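4.2 Open-day demonstration

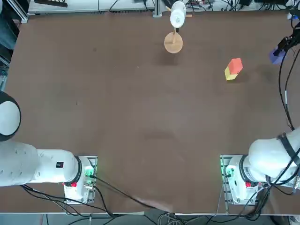
Figure 3. Two-arm station during the open day, with the red cube on the yellow cube and the right gripper over the table.

The station was run for visitors to the Tillent laboratory on 1/18/22. Both arms are mounted along the near edge of the table, and the workspace between them was shared by two tasks, block stacking and cup placement on the wooden stand (Figure 3). Stacking was assigned to the right arm. The controller was the Tola policy of Section 3, trained on 1,426 episodes and used without further tuning.

The program logged 117 stacking attempts. A trial was scored as complete when the red cube stayed on the yellow cube after the gripper had opened and withdrawn; lateral offset between the cubes was not penalized. Visitors could choose the starting position of either cube within the limits given by Vasseur in the Plarketti protocol. Trials interrupted by an operator were kept in the log and scored as incomplete. The cup task was scored separately and is reported in Section 4.3.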